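The woman who runs Wosa, a secondhand toy shop on the ground floor of a former shoe store in Verkness, has a habit of putting the kettle on before she'll answer anything. So our conversation began with ten minutes of tea, and a very thorough account of the building's plumbing, before we got anywhere near the toys.

"I never meant to have a shop," she said, once we were both settled on the low bench by the register. "I had a spare room full of things my kids had outgrown, and I couldn't stand to throw them out. Then the neighbors started bringing me theirs!"

She opened in August, with 565 items priced by hand on little paper tags. She wrote every one of them herself at the kitchen table, and her handwriting, she admits, got worse as the evenings went on. A customer once came to the counter convinced that a jigsaw puzzle cost 41 dollars. It was four.

What she likes best is the sorting. Donations arrive in grocery bags and old suitcases, and she goes through them slowly, usually with the radio on, setting aside anything that needs a wash or a stitch. "You get a feel for which ones were loved," she told me. "The fur goes flat in one spot, or the paint is gone off the nose. I used to put those in the back. Now they go in the window, and they sell first, they really do."

I asked whether grown-ups buy for themselves, and she laughed so hard she had to put her cup down. Plenty of them do, apparently. They come in for a nephew's birthday, spot something they had when they were six, and stand there holding it for a good long while.
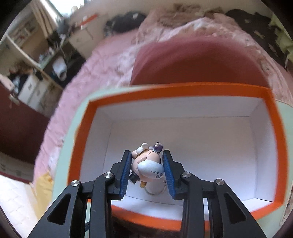
"There was a man who drove over from Fornovach looking for one particular farm set," she said. "He'd had it as a boy and his mother gave it away when they moved. I didn't have it. He stayed an hour anyway, and he told me the whole story of that house, and he went home with a spinning top."

Rent is the worry, as it is for everyone on the street. She pays 300 dollars a month for the storage room on top of the shop itself, and she'd like to give it up by next winter if she can get the shelves to go higher. Her son has promised to build them. He has been promising for some time.

Meanwhile there are two more suitcases by the door, and she was already eyeing them as I buttoned my coat. "Come back when you have a minute," she said. "I'll have those unpacked by then, and we can have a proper cup of tea."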